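Review: Gedix Two-Finger Gripper Kit for School Robotics Clubs
Bristbridge Robotics Club, equipment reviews, July 10, 2020

The club has used the kit since April for its tray-sorting project, with a blue tray and a black tray set side by side on a wooden table in front of a cardboard backdrop.

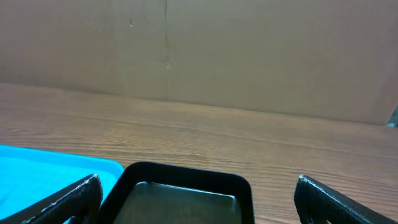
Assembly and Setup

Students completed assembly in two meetings. The printed guide is clear until the wiring section, where the connector labels do not match the parts supplied. Members who had built the older Fuchs kit found the error quickly; newer members required help.

Performance

The open-frame fingers are light, and their textured surface holds smooth plastic well. Rated for loads of up to 300 grams, the gripper met the needs of our project. Closing speed is adjustable in software, but the setting is lost at each restart - a repeated inconvenience during practice for the Gundby student competition.

Recommendation

The club recommends the kit for teams with at least one experienced member. Beginners should allow an additional meeting for wiring. Replacement fingers are sold only in sets of 3 pairs.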